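Storing quilted jackets over summer
Posted in Laundry & Linen, September
Started by nburgruber

nburgruber
Do you fold quilted jackets or hang them? Mine came out of the cupboard with flat patches along the stitching.

oguz_y
Fold, in half once, nothing on top. Hanging pulls the shoulders out of shape.

Milagros R
I disagree. I've hung mine for five winters on wide hangers and the shoulders are fine. Folding is what flattens the padding.

oguz_y
Depends on the weight. A 200 gram fill is heavy on a hanger.

dat_lai
I sort everything on the bed first, with sheets and loose fabric spread underneath so nothing picks up lint. The khaki quilted one goes last.

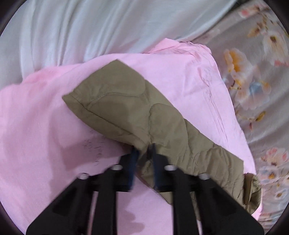 After that it goes in a cotton bag, loosely, on the top shelf. I tried vacuum bags for 2 years and wouldn't again – the padding stayed lumpy near the seams.

Milagros R
Agree on the vacuum bags. Still hanging mine.

nburgruber
Thanks. I'll try the cotton bag for the lighter colour one and hang the other.

Contact the moderators | © Bakureo Home Forum | Back to top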